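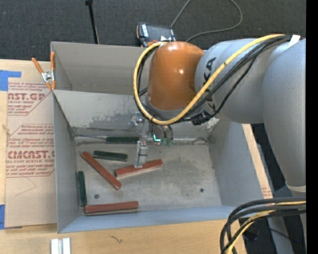 Ovedix Runtime Working Group
Minutes of the regular meeting, February 5, 2026

Present: runtime, storage, packaging and CI leads; one observer from the Varnham site
Absent: documentation lead (comments sent in writing)
Minutes of the December meeting: approved with one correction. Item 3 should read "snapshot retention", not "snapshot rotation".

1. Release status

The release branch was cut on schedule. 15 tickets remain open against it, 6 of them marked as blockers. Four of the blockers are in the storage driver and are covered under item 2. The other two are packaging faults on the arm64 build: a missing library dependency and a service file that starts before the network is up. Packaging has patches for both. The dependency patch is merged; the service file patch is waiting for a second review.

CI reported that the nightly job is stable again after the move to the new runners. Logs are kept for 25 days. A request to keep them longer was discussed and declined for disk space reasons. Logs attached to an open ticket are exempt from cleanup.

2. Storage driver

The driver holds the pool lock for the full length of a volume copy. Any listing request made during the copy waits, and clients with a short timeout report the server as offline. The Varnham site sees this most often during its overnight copies.

Two fixes were considered:

a) Release the lock after the source snapshot is taken, and take it again to write the final record.
b) Move listing requests to a read-only view that doesn't need the lock.

Option (a) is smaller and can go into this release. Option (b) touches the database schema and would need a migration step. Storage prefers (b) in the long run but agreed that it shouldn't hold up the release.

Decision: option (a) for this release. Option (b) to be written up as a proposal for the next one.

Runtime asked what happens if the server stops between the two lock periods. Storage replied that the target volume is left without a record and is removed at the next start. A test for this case doesn't exist yet and must be added before the merge.

3. Histora import tool

The importer now reads the older Histora archive format, including sparse files. Extended attributes are still dropped without a warning. The group agreed that a silent drop is not acceptable. The tool will stop with an error by default, and a flag will allow the import to continue with a warning per file.

The flag name was left open. The documentation lead's written comment asks that it match the wording already used by the export command - no objection.

4. Cormier scheduler plugin

Version 2 of the plugin interface was reviewed. The main change is that placement calls are now asynchronous and return a job handle. Plugins built against the old interface will load but log a deprecation notice. Removal of the old interface was not discussed.

Open point: the handle has no expiry. Deferred.

5. Actions

Storage: implement option (a), with the restart test.
Storage: draft proposal for the read-only view.
Packaging: obtain second review on the service file patch.
Runtime: change importer default, settle the flag name with documentation.
CI: exempt ticketed logs by label in place of the manual list.

6. Any other business

None. The next meeting will be held at the usual time on the usual channel.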